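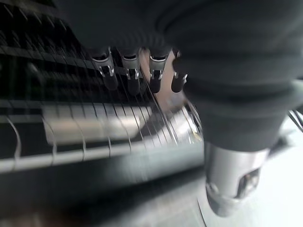 Saodah Liem
Program Manager, Solen Community Kitchen

Progress report to the Jolitora Fund
March 18, 2007

This report covers the second half of the grant period and is submitted under the terms of the award for the renewal of the washing-up and storage area at Solen. The first report dealt with the plumbing and the floor. The present one is concerned with racks, shelving and the daily routine at the end of each meal service.

Racks and drainage

The old arrangement, in which plates were stacked on towels along the counter, ended when the new wire racks were put into use. The racks are the open kind, with thin curved wires set at even intervals and a thicker rail along the front. Plates stand on edge between the wires and bowls are turned down over them. Kitchen staff were given a choice of two models on loan from the supplier, Pukach, and preferred this one for its spacing, which takes our heavier dinner plates. The other model was returned at no charge.

Laine Navickas, our kitchen supervisor, reports that the counter is now cleared before the evening group arrives. In the previous period this was managed on fewer than half of the evenings. Two matters remain open. The drip trays supplied with the racks are shallow and have to be emptied during service, and the rack nearest the door is too close to the pass-through. We have asked Pukach for deeper trays and expect to move the rack when the shelving is finished.

Shelving and storage

Shelving on the north wall is complete. Shelving on the east wall is not. The brackets delivered were the wrong depth, and the replacement order was placed late, for which this office takes responsibility. Lefteris Tsakiris has confirmed that his crew can return once the brackets are on site. In the meantime, serving dishes and stock pots are kept in the pantry, where they are harder to reach.

The kitchen now holds 200 dinner plates and 100 bowls in regular use. Chipped pieces were withdrawn during the January sort, and 50 replacement bowls have been bought from the equipment line.

Staff and routine

Aiman Govindasamy prepared a one-page guide to rinsing, racking and putting away, and it is posted over the sink. Each shift has been taken through it once. Some older habits persist — cutlery is still left in the plate racks on busy nights — and the guide will be revised to show where the cutlery baskets belong.

Budget

Spending is within the approved total. An amount of $400 remains in the equipment line, and we request permission to apply it to the drip trays and to labels for the east wall. No other changes to the budget are proposed. Receipts have been sent separately to Yoga Krishnan at the Fund.

Next steps

The east wall shelving, the relocation of the rack and the revised guide are all scheduled for completion before the final report, due in June.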